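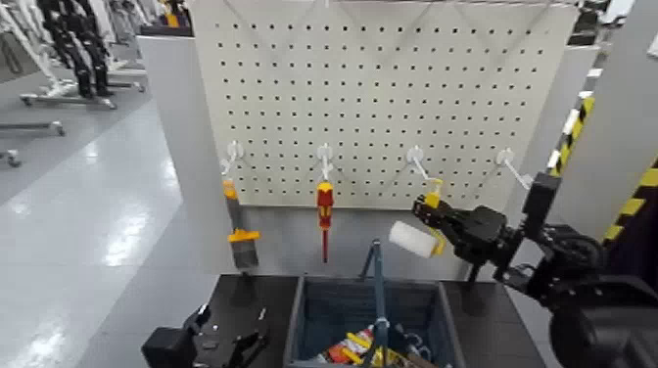
# Home Maintenance for Beginners, handout 2: where tools live

Otdale evening course, 09/08/2021

Right, before anybody picks up a paint roller this term, I want to talk about putting things away. I know, I know. You signed up to learn decorating and I'm starting with storage! But I've taught this since March at the Lundgren building and the bit of the evening we lose most often is the bit where we hunt for the screwdriver.

So, pegboards. I'm a big fan. Holes in a grid, hooks where you want them, and you can change your mind next week without filling anything.

## Hooks

Leave more room between hooks than you think. A roller is a wide, awkward thing and swings into its neighbours. My first board at home had everything crammed together and I couldn't get the scraper out without the tape measure coming down on my foot (it still hurts to think about it).

I like a row of hooks at one height, low enough that the shortest person in the house can reach. With four hooks I'd fill three and keep one spare, so there's a place for whatever you buy next.

- Screwdrivers: handle up, tip down, always.
- Rollers: hang by the loop on the handle if there is one. Yellow handles are lovely for this, you can spot them across the room.
- Anything long and flat: put it at the end of the row, and check the bottom doesn't knock against the worktop.

## Fixing the board

Ivar Lunde is covering this properly in handout 3, so I'll keep it short. Leave a gap of 18 mm behind the board for the hooks to go through. Battens are the usual way. On my garage wall I put a screw every 150 mm along the top edge, and Ivar tells me that's overkill — he may be right, but it hasn't moved.

If you're renting, ask first. Apinya Bunnag had a good alternative last term: she screwed hers to an old shelf unit from Jikedberg and took the lot with her when she moved.

## The basket

Keep an open basket on the worktop under the board. Tools you're using go in the basket, you carry it to the job, and at the end everything goes from basket to hook. I do mine with the radio on and it takes one song, two if it's been a messy day.

Two things that don't belong in it:

1. Wet rollers. Wash, squeeze, let them dry, *then* hang them up.
2. Loose screws. Jam jar, please, with a lid!

## For next time

Bring a list of the tools you own (Draltura starter kit people, you can just write "the kit") and a rough sketch of the wall you'd like to use. Measure it. Pencil is fine.

We're in room 22 again, and I'll have the kettle on before we start. Bring your own mug.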